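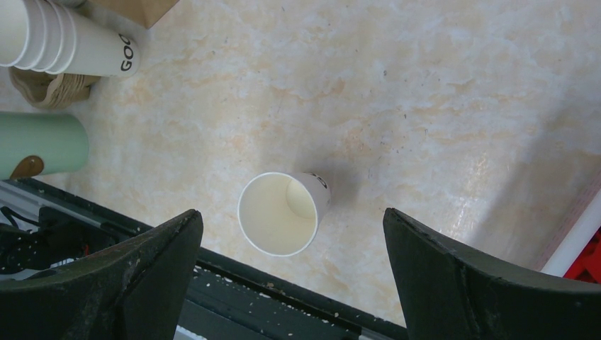 Reading time: 5 min

Workshop notebook, Cukeo exterior, May

Clay model, front quarter and shoulder line

Picked up from the last entry. The left side is at final rough, the right side is still a mirror-milled blank with the old shoulder line on it. All comments below are for the left side unless marked otherwise.

The shoulder line was re-taped this morning. The tape runs from the trailing edge of the headlamp opening, over the front wheel arch, and dies into the door skin ahead of the handle position. The earlier version carried the line all the way to the tail lamp. It read well in side elevation and badly in every other view, particularly from a standing eye height at the rear three-quarter, where the line and the glasshouse converged and made the body look as if it sagged behind the door. Shortening the line fixes the sag. It also leaves a large unbroken area over the rear wheel that will need more crown than it has now.

Crown on the rear quarter: checked with the long sweep. The surface is near flat for the first part of the run and then picks up curvature abruptly. Highlight bunches at the transition. Added clay in a thin layer, worked diagonally with the toothed rake, then the steel. Second pass was better but there is still a hesitation in the highlight just ahead of the fuel door. Leaving it until the film goes on. I have chased this sort of thing in bare clay before and taken off material that was wanted later.

Clay temperature. The oven was running cool after it was moved to the other wall. Billets were soft on the outside and stiff in the core, so the new layer did not key properly to the old surface and lifted along one edge of the wheel arch. Cut back to sound clay, scored, reapplied with a hotter batch. No lift since. Whoever loads the oven next, please spread the billets out on the racks instead of stacking them against the door.

Front wheel arch. The package drawing from Oser shows the tire envelope at full lock and full bump, and our arch clears it everywhere except at the forward lower corner. Interference there is 5 mm. Options:

1. Move the arch lip outboard. Simple, but it widens the track visually and the lip is already as heavy as I would like.
2. Pull the forward edge of the opening toward the bumper. Costs some of the bumper return, and the shut line between fender and bumper then lands in a tight radius.
3. Ask Oser whether the envelope still assumes the wider tire. The drawing is marked 265 section and I understood that had been dropped.

Going with the third before touching any clay. Message sent. If the envelope shrinks, the interference probably goes away by itself.

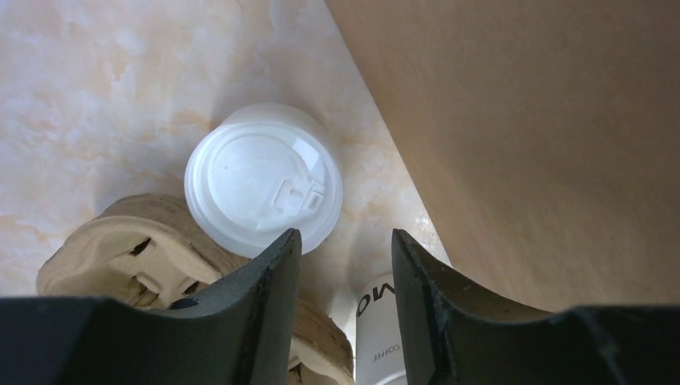
Counter, with cup, lid and pulp carrier.

Armature check. There was a concern that the foam core had moved on the plate after the model was rolled across to the bridge. Re-zeroed on the datum pins and took the usual check points along the sill. Eleven of them, same as at setup. All within tolerance except the last two at the rear, which read low by a consistent amount. Consistent error at one end suggests the plate and not the foam. The rear jack had backed off. Reset, locked, re-measured, all good. Marked the thread with paint so it can be seen if it walks again.

Headlamp opening. The lamp supplier, Mohmand, has asked for a larger draft angle on the inner wall of the housing. It has a knock-on effect for us because the lens surface is meant to be flush with the fender and the added draft pushes the top corner of the lens inboard. Modelled both conditions in clay, original on the right blank and revised on the left. In the revised version the corner looks pinched from the front. A small increase in lens height would restore it, but it raises the hood cut line with it. Photographed both against the grey card and filed the shots under the Zoltby folder with the section drawings.

I would like to keep the hood cut line where it is. It is aligned with the base of the side mirror and that alignment does a lot of quiet work in holding the front end together. Will draw a version where the lens height grows downward into the bumper. It means a new parting line for the bumper and a conversation with the tooling people.

Review with Merja Juntunen, early afternoon. Notes as taken:

— Accepts the shortened shoulder line. Wants the end of it to fade over a longer distance. At present it stops "like someone lifted the pen."

— Does not like the crease below the shoulder. Thinks it competes. I argued that without it the door goes heavy. We agreed to tape it out with matte film on one side and look at it from the far end of the shop before deciding.

— Rear lamp graphic to be parked until the quarter panel is settled.

— Sill is too vertical. Tuck it under. Agreed, and the package allows it.

— Asked whether the colour for the presentation is confirmed. It is not. She prefers the light grey, and I do too, as the darker sample hides the lower body completely under the shop lights. 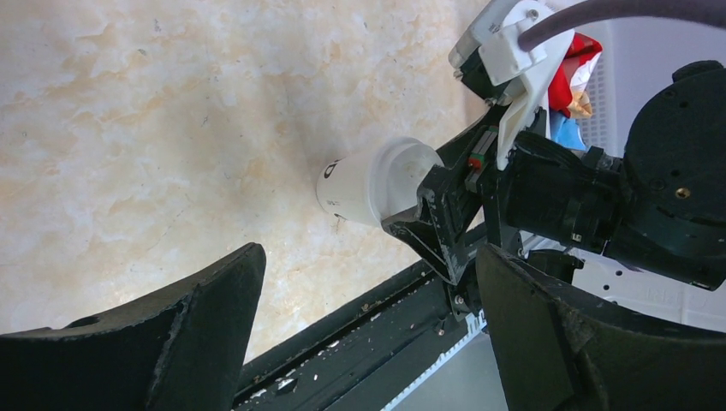
After the review I did the sill. Template cut from aluminum sheet, dragged along the rail in one direction only. The first drag tore at the jacking point where the clay was thin over the foam. Filled and left to cool before the second drag. The new section tucks under nicely and the whole body looks lighter on its wheels, though the rear bumper corner now needs to follow and does not. That corner is going to take a full day and I am not starting it this late.

The matte film over the crease went on with a couple of bubbles near the door shut. Not worth redoing for a viewing. From the far end of the shop the side without the crease does look calmer. It also looks longer, which I had not expected. The door is a bit heavy as predicted, but less than I claimed in the review. Possibly a softer crease with a wider radius gets both. Will try it at 11 mm radius in the next pass and step up from there.

Scan: 2 passes of the left side done, front to rear, then rear to front. Alignment between them is fine apart from the mirror base, where the reflective tape threw the scanner off. Dust it with developer next time. Data is on the shared drive, raw mesh only, no surfacing done. Please don't build anything on the rear corner from this scan.

Open items

Tire envelope, waiting on Oser.
Lens height, sketch with growth downward, to go to Mohmand once we have looked at it here.
Highlight ahead of fuel door, recheck under film.
Fade-out of shoulder line, re-tape longer.
Rear bumper corner to follow the new sill.
Right side stays as it is until the crease is decided.
Order more of the narrow black tape, down to the end of the last roll.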